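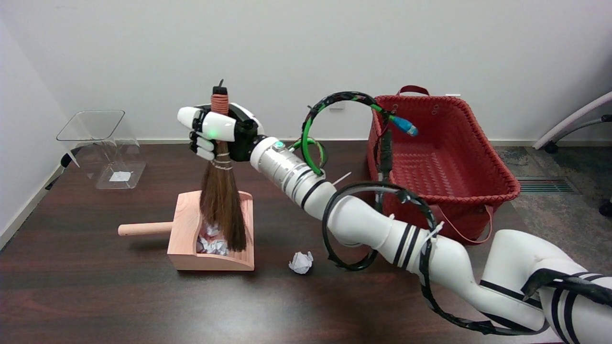 4.2 Clearing dry waste from the tabletop

The Truvby bench set is made up of a hand broom and a matching dustpan. Use it for paper scraps, dust and other dry waste on a flat surface. Hold the broom upright by the cord-wrapped part of the handle, with the bristles hanging straight down. The dustpan has raised sides and one open front, and waste goes in through the front only. Crumpled paper should lie inside the pan near the bristle tips before the next piece is swept up.

Before you start, move baskets and clear containers to the back or sides of the table.

1. Set the dustpan flat on the table with its handle pointing away from the waste.
2. Place the bristle tips behind the furthest piece.
3. Draw the broom towards the pan in short strokes. Do not press hard enough to splay the bristles.
4. Sweep any loose paper balls in one at a time.
5. Rest the bristles inside the pan and check the tabletop for remaining pieces.
6. Lift the pan level and empty it into a waste bin.

Note: If fine dust stays at the front edge, turn the pan 2 cm back and sweep again at a lower angle.

CAUTION: Natural bristles are damaged by standing water. Do not use the broom on spills. Do not stand it on its bristles for storage.

CAUTION: Do not trim the string binding. If it loosens, replace the broom head binding with Stamatopoulos kit 1103.

Replacement parts: broom 772, dustpan 1255. For colours and finishes, see the Gutivby parts list.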